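The Cisterns of Numano
How a hill town without a spring kept itself in water

The ancient town of Numano stood on a limestone ridge with a good view of the sea and no water. The nearest perennial source is the Drirard, a small river in the valley to the north, and the path down to it is steep enough that loaded donkeys are still led rather than ridden. Anyone living on the ridge had two choices. Water could be carried up from the valley or it could be caught where it fell.

The founders appear to have relied on the first for a generation or so and on the second ever after. The evidence is underground. Beneath the houses, the courtyards and the one public square that has been cleared, the rock is riddled with chambers cut to hold rain. The Wumbei survey, named for the farm on the southern slope where its teams have always been lodged, has now recorded 61 of them. Of these, 31 could be entered and measured in full. The rest are collapsed, choked with field stone or built over, and their dimensions are known only at the mouth.

The plan of the town has been understood in outline since the first trenches. It is a regular grid, adjusted at the western end where the ridge narrows, with long blocks divided down the middle by a drainage alley. Houses back onto the alley and open onto the street. This is a common arrangement in colonial towns of the period, and Numano would be an unremarkable specimen of it if the rock had been softer or the climate wetter. The cisterns make it worth a longer look, as they can be read in sequence and the houses above them mostly cannot.

The earliest type is bottle-shaped. A narrow neck, just wide enough for a person to be lowered through, opens at the depth of a tall adult into a rounded chamber with a flat floor. In most examples a shallow basin was cut in the floor directly below the neck, where silt would collect and could be scooped out. The form is economical in rock that holds its own roof. It is also awkward to enlarge, and several householders at Numano evidently wanted more storage within a few decades of building. Their solution was to cut a second bottle beside the first and knock a hole through the wall between them. The connecting holes are rough and set high, so that the second chamber would fill only when the first was nearly full.

The later type is a rectangular tank, deeper and much larger, roofed with slabs laid across transverse arches. These belong to the town's rebuilding, when many of the smaller houses were merged and peristyle courtyards became usual among those who could afford them. A peristyle is, among other things, a collecting surface. Its four inward-sloping roofs deliver rain to a paved court, the court delivers it to a drain in one corner, and the drain delivers it to the tank. At Numano the corner drain is nearly always in the southeast, a consistency that suggests the work was done by a small number of crews.

Lining matters as much as cutting. Limestone leaks along its bedding planes, and an unlined chamber would lose most of a winter's catch by midsummer. The bottle cisterns were coated with a lime plaster in two layers, the lower coarse and the upper fine, with the upper burnished. The tanks have a thicker coat containing crushed ceramic, which reacts with the lime and sets to a harder and less permeable surface. In the better examples the angle between wall and floor is filled with a quarter-round moulding of the same material. Corners are where plaster cracks first, and the moulding removes the corner.

Repairs are frequent and easily seen in raking light. One tank on the northern terrace has five successive coats, each keyed to the one beneath by pecking with a pointed tool. Pottery caught between the second and third gives an approximate date for the recoating, and the sherds are water jars of a local grey ware that was not made for long. It would be convenient if every cistern offered as much. Most were cleaned thoroughly while in use, and the material lying on their floors belongs to abandonment or to the centuries of casual dumping that followed.

The dumped material has its own value. Fragments of roof tile, terracotta spouts, wellheads, loom weights and the occasional painted architectural moulding went down the shafts when the town was robbed for building stone. The catalogue of finds from the cistern fills stands at 3024 entries. Wellheads are the most informative. They were placed over the neck at courtyard level, and rope wear on the inner lip shows how long they served and from which side the water was drawn. A good many have deep grooves on one side only, which fits a courtyard where the cistern mouth was set near a wall. Two are grooved all the way round and probably came from the public square.

The capacity question is harder than it looks. Multiplying floor area by depth gives the volume of a tank, but a tank was never filled to the roof. Overflow channels at Numano sit well below the springing of the arches, and the sediment basin takes something away at the bottom. Roof area must be estimated from foundations, and rainfall from modern records that may or may not resemble ancient conditions. The survey's published approach is to calculate for each measured cistern the smallest roof that could have filled it in an average winter, and then to ask whether the house above had such a roof. For the bottle cisterns the answer is nearly always yes. For the large tanks it is sometimes no.

There are several ways to account for the shortfall. The tanks may have collected from neighbouring roofs by agreement, with pipes carried across the alley at eaves level, where nothing would survive. Street runoff may have been admitted, at least for washing and for animals. Or the owners built larger than they needed, as a precaution against two dry winters in a row or as a form of display. A short length of terracotta pipe crossing beneath one of the streets supports the first reading for that block. It does not settle the matter elsewhere.

Work on the finds now takes place mainly at Sarnstead, where the fragments are kept in the former grain store and sorted by fabric before they are sorted by shape. The plaster samples are there as well, sectioned and mounted, and the proportions of lime, sand and ceramic can be compared from one tank to the next. The results to date show two recipes. One uses ceramic ground nearly to powder. The other uses pieces up to the size of a lentil, and it occurs only at the western end of the town. Whether the difference is one of date or of workshop has not been determined. 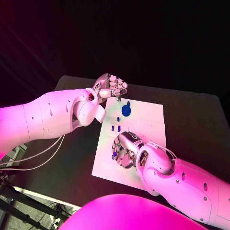 One reader of an earlier article on the plaster wrote in to object that two recipes need not mean two workshops at all. Ground ceramic is laborious to produce, the letter argued, and a single crew might well have used powder for a paying client and coarse grit for a relative; the western blocks were poorer, and the plaster could simply record what their owners were prepared to spend. The reader added that modern cistern builders on the same coast varied their mix according to how much broken tile was on hand that week.

The objection is a fair one and the samples cannot exclude it. What can be said is that the coarse mix was not thinner or less carefully applied. Its surface was burnished to the same finish, the quarter-round mouldings are present, and no higher incidence of cracking has been noted. If it was the cheaper product, the saving was in the grinding and nowhere else. A dating sequence from charcoal in the lime would help, but the usable inclusions are small and several have been rejected as likely residues of old timber burned in the kiln.

The end of the system is better documented than its beginning. When the population fell, the tanks of the merged houses were among the first to go out of use, presumably because their courtyards and roofs required upkeep that few households could provide. Drains were blocked with upright tiles. In one courtyard the tank was sealed and an old bottle cistern, abandoned generations before, was cleaned out and put back into service with a wellhead taken from somewhere else. The grooves on that wellhead do not line up with the wall beside it.

The western blocks remain the least explored part of the ridge. Terracing has buried the street surfaces there, and the cistern mouths are found mostly by farmers whose ploughs drop a wheel into them. The survey's map marks these with an open circle, meaning location known and contents not examined.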